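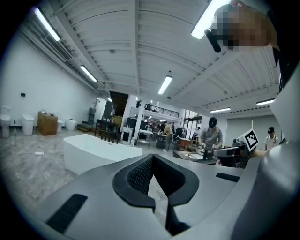

Toilets along the left-hand wall at the Vekinus showroom, Kedano Park.

FOR IMMEDIATE RELEASE

Vekinus opens its bathroom floor to the public at Kedano Park

The bathroom people on the estate are opening the doors to anyone who fancies a look, starting this June

I've been selling bathrooms to the trade for a good long while now, and the question I get asked most often has nothing to do with plumbing. It's "can my customer come and sit in it?" Up to now I've had to say no, or say yes and then ring round to see who had a key. From June the answer is yes, come on in, the kettle's on.

Vekinus is opening its showroom at Kedano Park to the public, six days a week, no appointment and no trade card needed. It's 278 square metres on the ground floor, plus the mezzanine, and it's the same big shed our fitters have been using all along. We haven't dressed it up as a spa. It has a corrugated ceiling, strip lights and pipes running along the top of the wall, and I'm rather fond of it that way. A bathroom that looks good under a fluorescent tube will look good in your house!

What's on the floor

Toilets first, as that's what most people come about (even when they say they've come about a bath). They're lined up along the left-hand wall, and there's a proper mix: one with a good tall tank, the sort you'd know from your nan's house, and right next to it a smart one with no tank at all and a rounded body. I like having those two side by side. People walk up to the old-fashioned shape feeling quite sure of themselves and then spend ten minutes on the other one asking what it does when there's a power cut. Good question, by the way, and the floor team will take you through it for whichever model you're looking at.

We've kept smaller ones in the line as well. If you're trying to squeeze a cloakroom in under the stairs you don't want to be told to look at page such-and-such of a brochure, you want to stand in front of a small toilet and see how small it is. Bring a tape measure. If you forget, we'll lend you one, and we'd quite like it back.

You're welcome to sit on everything, lid down, shoes wherever you like. Seat height is the thing that catches people out and you can't judge it from a photo. A couple of centimetres makes no odds when you're thirty and a great deal of difference when your knees have gone. One couple who came in with their builder during our trial openings had picked a pan online, sat on it for about four seconds and went home with a different one.

Then there are the baths. We've put a white rectangular one right out on the floor where you can walk all the way round it, and yes, you can get in. I'd go further and say please get in! Baths are the one thing in a house that people buy without ever lying down in them, and then they live with it for fifteen years. Take your coat off, have a lie down, get your other half to hand you an imaginary cup of tea and see whether there's anywhere to put it.

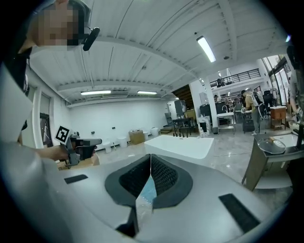

The bath on the main floor at Vekinus, with stools against the back wall and the mezzanine railing above.

The stools over by the back wall are white and round, and they come in different sizes. They weren't going to be part of the public opening. Fitters' customers kept asking after them, so they're staying out, and they're handy to perch on while somebody else makes up their mind about a basin. I've got one at home next to my own bath with a pile of library books on it.

The Vidal plan

Alongside the opening we're launching something we've called the Vidal plan. It's a simple idea and I'm a bit cross it took us so long. You come in with a rough drawing of your bathroom, back of an envelope is fine, with the door, the window and the soil pipe marked on it. We mark out the room full size on the showroom floor with tape, and then we put real pieces inside the tape, or cardboard ones cut to size if the real one's too heavy to shift. You walk about in it. You open the pretend door and see if it hits the pretend toilet.

It takes an hour and it costs nothing. Over two years of doing it informally for builders' customers we've taped out 23 rooms this way, and most of them changed something before the order went in. Usually it was the bath moving to the other wall, or the basin getting narrower. Once it was the whole idea of having a bath at all, and off they went with a shower tray, perfectly happy.

Vidal sessions are the only part of all this you need to book. We're running them on Tuesday afternoons and evenings to begin with, and we'll add more if they fill up. Please do bring the children if you've got them. They're the ones who'll tell you the step is too high.

Delivery, and who carries it up the stairs

Anyone who has ever bought a bath knows the real trouble starts at the kerb. For deliveries we're working with Hemico, a local two-van firm who have been moving our trade orders about for ages and who know how to get a bath round a banister. They deliver to the room and not just to the doorstep, and they take the cardboard away with them, which I'd pay extra for on my own account.

Delivery covers Kedano and the villages for around 12 miles out. Further than that, have a word with us. If you live up three flights with a tight turn, tell us when you order, and Hemico will come and measure up beforehand so there are no red faces on the landing.

We don't fit bathrooms ourselves and we're not going to start. What we do have is a list of the fitters who buy from us week in, week out, and you can take a copy home. We don't take a cut from them. Ring two or three, see who you get on with, and ask them to show you something they did a few years back as well as the one they finished last week.

Why open up now

Partly it's that the trade asked us to. Fitters are fed up with being the go-between, carrying brochures backwards and forwards and getting the blame when the grey turns out to be a bluish grey. It's easier for everybody if the person who's going to use the thing comes and sees it.

And partly it's that there's nowhere else round here to go. The last bathroom shop in town shut its doors before Christmas and the nearest big one is a long drive and a paid car park. I had a lady ring up in February who'd been choosing a toilet for her mum from a phone screen the size of a playing card. I thought, well, that's daft, we've got a whole wall of them.

It's still a working building, I should say. There are desks, there are people getting on with things, and you may have to step round a cardboard box now and again. If the phone's going and you're stood there with a question, shout. We'd sooner be interrupted than have you wander off wondering.

Prices are on the pieces, with the VAT in, and the price on the ticket is the price you pay. Trade customers keep their accounts and their terms exactly as they are, and their early start too: the doors open to the trade at 7 am and to everyone else at 9.

Opening details

Where: Vekinus, Kedano Park, through the main gate and keep left. We're the one with the tall glass windows.

When: from June, Monday to Saturday, 9 am to 5 pm.

Parking: free, out the front. There's a drop-off space by the door if walking's a bother.

Access: the main floor is level from the car park. The mezzanine is stairs only, so if there's something up there you'd like to see, tell us and we'll bring down whatever can be carried.

Vidal sessions: Tuesdays, free, book by phone or at the desk. Bring your drawing.

Dogs: yes, on a lead. Wet ones too.

Notes for editors

Vekinus supplies toilets, baths, basins and bathroom furniture to builders and fitters in and around Kedano. The showroom opening and the Vidal plan are paid for by the firm.

Journalists and photographers are very welcome to come and have a look round before we open to the public. Give the showroom a ring first and we'll make sure there's somebody free to walk you round. We can also tape out a room for you to photograph, or you can send us the measurements of your own bathroom and we'll do that one.

The two photographs with this release may be used free of charge with a credit to Vekinus.

ENDS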